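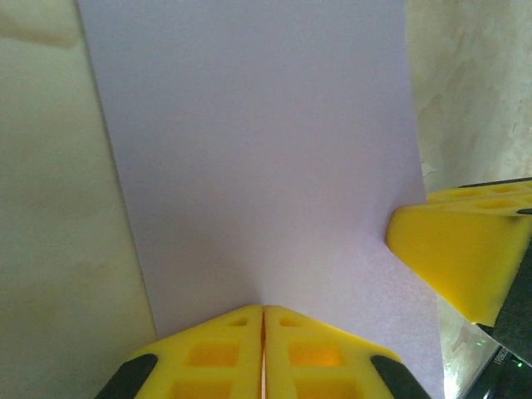

Sheet up against the wall, left side. You can see the smudges on the plaster next to it.

Lining paper over a blotchy cream wall, or strip it back first?

zulline_row
Posted Fri 3 October

Back hall in our place. The walls are cream over old plaster and they've gone patchy. Smudges on one side, gray streaks on the other, and it gets greener looking down in the shadow. I washed one section with sugar soap in September and it looked the same when it dried.

My plan is to hang plain white lining paper and paint over that. I have 2 rolls, 600 grit paper left over from another job, and a tub of paste. The sheet in the photo is an offcut I'm using to see how the white looks against the cream. It has a little notch in the right edge, so it was never going on the wall for good.

Questions are whether I need to seal first, and whether the stains will come through.

groltulgate
600 grit is way too fine for plaster. You'll be there all week and just polish it. Get something coarse and knock the bumps off, then dust it down.

On the stains, yes, they can come through. Paste is wet, the stain gets wet, it travels. Stain blocker first, let it dry overnight, then size the wall, then paper.

Marites Policarpio
I'd want to know what the stains are before putting anything on top. Gray and green low down on a wall says damp to me. Is it an outside wall? Is there a gutter or a downspout on the other side?

If it's damp, the paper will let go at the seams and you'll have mold behind it by spring. Ask me how I know. We did our stairwell twice.

zulline_row
One side is an outside wall, the side with the streaks. The smudgy side backs onto the kitchen. No downspout near it that I know of but I'll go look. I don't own a meter. The green could just be the light in there, it's a bad hall for light except right by the door where it's blinding.

Illés
Tape a square of foil to the wall, all four edges, leave it two days. Water on the room side means condensation. Water on the wall side means it's coming through. Costs nothing.

groltulgate
Foil test is fine for a basement floor. On a painted wall it mostly tells you how good your tape is. Borrow a meter.

Illés
It has worked for me on painted walls. He can do both.

edesus
Going the other way from everybody: skip the paper. If the plaster is sound, a skim coat and a primer will get you a better wall than lining paper ever will. Paper hides color, it doesn't hide lumps. Your offcut has a bend in it and you can see the shading from that across the lower half. A side light will do the same to every bump under it once it's up.

Marites Policarpio
Lining paper does hide hairline cracks though, and skimming is a skill. I've seen some bad first skims. For a back hall I'd paper, if it's dry.

edesus
Fair enough on the skimming. I'd still rather sand a bad skim than peel wet paper.

zulline_row
I can't skim, I tried it in a closet and it's still a closet I keep shut.

Looked outside. No downspout, but the soil is up higher than I thought against that wall, so I'm going to dig it back and wait. Foil is on both sides now. I'll get coarser paper for the sanding either way.

How heavy should the lining paper be? The label is gone off mine.

groltulgate
Heavier than you think. If you can read through it, take it back. And measure your drops before you mix paste, 18 inches short on the last one is a bad way to end a Sunday.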